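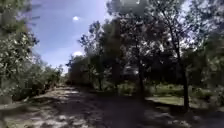

4. Path following on unpaved tracks

Applies to Endow navigation stack, build 2887 and later. Section revised 2019-08-05 by Heather Harawira.

Read section 3 first. If the camera and wheel odometry haven't been calibrated, nothing below will work, and it will fail in ways that look like a path-following fault.

The track follower takes a colour picture from the forward camera, decides which pixels are ground it may drive on, fits a centre line to them and passes that line to the steering controller. The release notes call this "robust to natural terrain". We have run it on the tracks at Flesdale and would put it more modestly. It copes with a pale track between green edges in flat light. In broken shade it needs help, and steps 4.2 to 4.4 are mostly about giving it that help.

4.1 Before you start

1. Check that the emergency stop works from the handset and from the button on the mast. Press both. Don't accept the green icon in the console as proof; it shows that the radio link is up and says nothing about the brake.

2. Open the console and choose Perception, then Live View. The picture from the low-resolution stream is soft. Leave it that way for now. Sharpening it in the viewer changes what you see and has no effect on what the segmenter is given.

3. Set the speed limit to walking pace. The setting is under Control, then Limits, and it goes back to the default whenever the profile is reloaded.

4. Load the profile named Isau. The other supplied profile, Akinola, was tuned on tarmac with painted edges. It will load without complaint on a dirt track and draw a very confident line into the bushes.

CAUTION: Someone must walk beside the vehicle with the handset throughout this section. The follower has no obstacle detection of its own.

4.2 Setting the ground mask

1. Stop the vehicle in the middle of the track, facing along it, with a long view ahead.

2. In Live View, turn on Mask Overlay. Drivable ground is tinted orange.

3. Look at the shaded ground first. Where trees throw a dark band across the track, the mask often stops at the edge of the shadow as though the track ended there. If it does, raise Shade Tolerance one step at a time until the orange runs through the band and out the other side.

4. Now look at the verge. Every step of Shade Tolerance that saves the shadow also makes shaded grass look more like track. If the orange has spread under the trees, you have gone too far. Go back one step.

5. If no setting gives you both, choose the lower one. A vehicle that halts at a shadow is a nuisance. One that drives on to the grass may meet a trunk.

6. Check the bright flecks inside the shade. They usually show as small holes in the mask. Set Fill Holes to 6. Higher values also fill in real things, such as a stone or a post.

NOTE: The Auto button beside Shade Tolerance picks a value from the single picture on screen. It has given us good numbers and silly ones on the same track. Write down what you had before you press it.

4.3 Setting the horizon

The fitter ignores everything above the horizon line. If the line is too high, pale sky seen through leaves can be taken for pale ground. The manufacturer says this was cured in an earlier build. Darcy Waaka has a folder of logs that suggest otherwise.

1. Turn on Horizon in the overlay menu.

2. Drag the line until it sits where the track narrows away to nothing. Use the track for this and ignore the treetops, which may stand well above it.

3. Drive forward 19 metres by hand and look again. On level ground the line should still meet the far end of the track. If it has drifted up or down, the pitch calibration is wrong. Return to 3.5 and don't try to correct it here.

4. Press Save to Profile. Closing the window does not save.

4.4 Checking the centre line

1. Turn off the mask and turn on Centre Line. With the vehicle standing still, watch the line for 60 seconds.

2. The near half should barely move. The far half will wander a little, and that is normal where branches are moving in the wind and the shadows move with them.

3. If the near half jumps sideways, open Planning, then Smoothing, and raise it one step. Repeat the test. Smoothing hides a bad mask as readily as it steadies a good one, so look at the mask again before you trust the result.

4. Check the Confidence figure last and give it the least weight. It measures how well the line fits the mask. A neat line through a wrong mask scores very well.

4.5 First run

1. Put the vehicle in Follow and hold the handset with your thumb over stop.

2. Let it drive into the first band of shade and stop it there, whether or not it is behaving. Look at the mask from inside the shadow. The camera's exposure has now changed, and the picture you tuned on is no longer the one it is getting.

3. If the mask has shrunk, lock the exposure under Camera, then Manual, and go back to 4.2.

4. If the mask is sound, carry on to the end of the track, turn by hand and run it back. A profile tuned in one direction has not been tested in the other.

5. Save the log under the name of the track and the time of day.

CAUTION: Don't reuse a profile at a different hour without repeating 4.2. Settings we saved in the morning at Flesdale were no use there by late afternoon, with the shadows lying the other way. A profile from November was worse still.

4.6 If it goes wrong

Vehicle halts at the edge of a shadow: Shade Tolerance too low, or exposure hunting. Try 4.5 step 3 first.

Vehicle creeps towards the shaded side: mask has leaked on to the grass. Repeat 4.2 step 4.

Vehicle weaves on a straight track: Smoothing too low, or the steering gain has been altered. Check Control, then Gains, against the printed sheet.

Console reports "Path lost" with a clear track ahead: restart the perception node. We have no explanation for this one and neither has support.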